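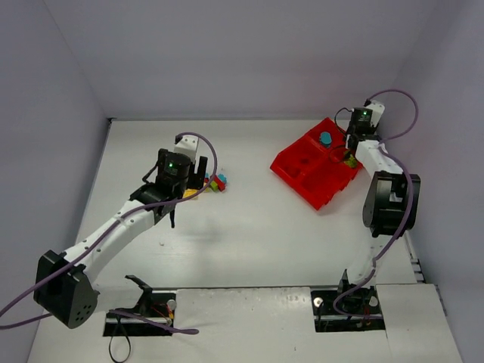 1/ Changes to kerbside collection in Dunmore
Dunmore Shire Council has adopted a revised kerbside collection timetable. It was published on 21/01/2022 and takes effect in February. The main points for residents are set out in this thread.

2/ Food scraps and garden organics will be collected weekly in all townships. General rubbish moves to fortnightly collection. Recycling remains fortnightly, on the alternate week.

3/ The change applies to 2871 properties, including those on the Grurkton side of the river that were previously serviced by the Ovari depot.

4/ Residents should place bins on the kerb by 5 am, with the lid closed and the wheels facing the house. Please leave clear space between bins. Bins placed behind parked cars cannot be emptied.

5/ The following may go in the organics bin: fruit and vegetable scraps, meat and bones, coffee grounds, lawn clippings, weeds and small prunings. Nappies, plastic bags and treated timber may not.

6/ Households with a medical need for additional rubbish capacity may apply for a larger bin at no charge. Forms are held at the Dunmore and Grurkton libraries. A letter from a GP or nurse is sufficient.

7/ Properties on unsealed roads beyond Trorkon Lane keep their current arrangements – a separate notice will be posted to those addresses.

8/ The Ovari transfer station will continue to accept green waste from ratepayers. Trailers must be covered. The limit for mattresses remains five per household per year.

9/ Enquiries may be directed to Ademir Queiroz, Manager Waste Services, through the Council's main switchboard. Written enquiries will be answered in the order received.

10/ Correction to post 7: the exemption begins at the Trorkon Lane cattle grid, and properties before the grid move to the new timetable.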